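3.2 Resale listings and the life of a limited sneaker

We turn now to the part of the study we most looked forward to, the resale listings. Section 3.1 dealt with how shoppers first hear of a small-run sneaker. What happens after the first sale is much richer than we had hoped, and it says a great deal about how people value a shoe once the hype has passed.

Our data come from Wandura, a resale site for street and casual wear, and cover pairs sold under four labels. Two of the labels, Prirkadon and Montes, make canvas low-tops in small seasonal runs. The third, Triltel, makes a heavier leather shoe with a gum sole. The fourth label asked us to leave its name out, and we refer to it as Label D. We kept every listing that gave a size, a stated condition and a final price, which left 162 pairs. Listings with only an asking price were dropped, as were bundles where shoes were sold along with a jacket or a bag.

What struck us right away was how much sellers write. We had expected a line or two on size and wear. Many sellers instead gave the full history of the pair: where they bought it, what they wore it with, why they were letting it go. One Montes seller described three weddings and a beach trip before getting around to the size. These notes are a wonderful source, and we think fashion research has made far too little use of them. We coded each note for mentions of wear, fit, color, outfit and regret (the last of these turned up often enough to need its own code). 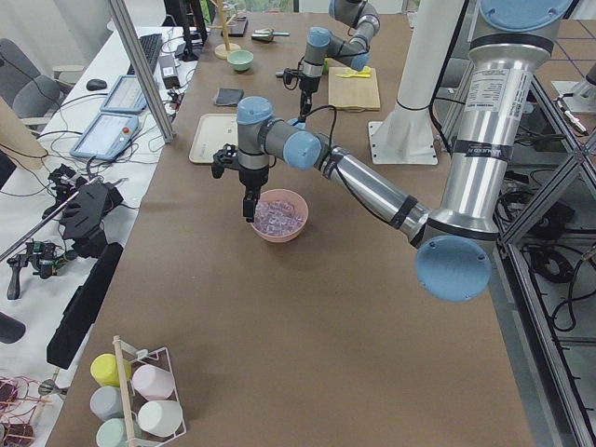 Color matters more than label. All-white pairs held their price better than any other color in the set, and this was true for Montes and Prirkadon alike, even though white canvas shows dirt so quickly. Sellers know this and talk about it at length – the toothpaste trick, the magic sponge, the washing machine debate. Buyers seem happy to pay for a clean white toe cap, and notes that went into detail on cleaning tended to go with higher prices. We can't say from these data that the cleaning talk itself raises the price. Careful owners may simply write longer notes and also own nicer shoes.

Fit was the second big theme. Triltel shoes run long, and nearly every Triltel note says so, often with advice on thick socks or an extra insole. A reader new to the label could learn its sizing from the resale pages faster than from the maker's own chart! Label D drew the opposite complaint, a narrow toe box, and several sellers gave this as their only reason for selling a pair they plainly still loved.

Regret deserves a closer look. We used the code when a seller said they were sad to sell, might change their mind, or had sold the same model before and bought it again. That last group is a delight. It suggests that for some owners resale works as a kind of lending library, with shoes going out into the world and a fresh pair coming back in October when the new colors land. We return to these repeat owners in Section 4, where we compare their notes with the interview material.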